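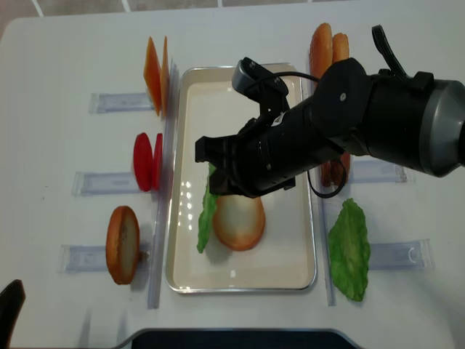 Golluslow Lunch Counter: progress report to the Unthorpe Fund, covering spring through June

Prepared by Ngozi Haruna, with corrections from Chin-lung Man, most of them accepted

You asked for this report to be shorter than the last one and to contain fewer remarks about the landlord. I have managed the first.

What you are paying for

To recap for whoever has inherited our folder: the grant covers the fitting out and testing of a sandwich line at Golluslow, where people from the surrounding workshops currently eat crisps in their cars. The proposal promised one menu, one table and a fixed order of assembly that a new person could learn in a morning. It did not promise a good sandwich. Sewwandi Bhattacharjee has since raised this with me and I have agreed that it was an oversight.

The table

The layout has settled. We went through several arrangements in the winter, including a long one that had staff walking past each other sideways with tomatoes, and we are now working from a white table with the assembly tray in the middle. The tray is metal with a cream inside and a silver rim. It shows every crumb, a quality I opposed at the time of purchase and have come to respect. It also throws the overhead lights straight back at you, and Hoi-yan Chuang has asked for something duller. I have put that under "next period" so that it has somewhere to live.

Down the left side we keep cheese, then tomato, then bun, each with its own clear acrylic holder. A tall clear divider stands between these and the tray, with another along the tray's right edge. The slices are stood on edge where they can be picked up singly. Flat stacking was tried. Flat-stacked cheese becomes a single large cheese by eleven in the morning, and we lost most of a practice session to prying.

The dividers came from Yip, who cut them to our drawing. Our drawing was wrong, and Yip very decently cut them again. The second set fits. The first set is in the stationery cupboard, where it is keeping the envelopes upright, and has been entered in the accounts as "fixtures."

Order of assembly

This took longer than anything else in the period and produced the most email. The question was whether lettuce goes in before or after the tomato. Ya-wen Yen held that lettuce belongs against the bottom bun, where it protects the bread. Chin-lung held that lettuce belongs on top, where people can see they have been given some. Both positions were supported with diagrams.

We have adopted Ya-wen's order for the trial. Chin-lung's objection is recorded here at his request. I would add only that the ruffled lettuce is wider than the bun whichever end you start from, so his visibility concern may look after itself.

Practice runs

We completed 100 practice assemblies this period, against the 100 we said we would do. I mention this because the previous report had a different sort of sentence in that position. Of these, 7 were set aside for being in the wrong order, and 2 because the top bun had been left off altogether. Sewwandi has argued that the latter should count as open sandwiches. I have not allowed it.

Most of the faults came from the tomato station. Slices vary in size, and people reach for the bigger one whether or not it is next. We have added a line to the instruction card saying to take the nearer slice. Hoi-yan would like it in red. Ya-wen feels that red shouts. The card is currently in a firm blue.

Money

Spending to date is $832 on the table, tray, holders and dividers, within the amount set aside. The Trivico invoice for the hand-washing sink has still not arrived, although the sink has, and I would be grateful if you would regard that line as open. We have written to them twice asking to be charged.

What has slipped

The menu board. We have the board and we have the wall, but the wall belongs to the landlord, about whom I undertook to say nothing.

Staff training has also moved back. It depended on the order of assembly being final, and for some weeks the order of assembly depended on who had spoken last. The card will go out to new starters once the color question has been dealt with.

Next period

We will run the line at lunchtime for the workshops, with real customers who may have views on lettuce. Before that we need a duller tray or dimmer lights, a lid for the tomatoes overnight, and the sink invoice. Sewwandi will collect comments on taste, using a form she has already written and which has no box for "fine."

You are welcome to visit. Please come before noon, and let us know beforehand if you don't eat cheese.

We use cookies to remember your preferences and improve this site. By continuing to browse you agree to our use of cookies. Accept all | Manage settings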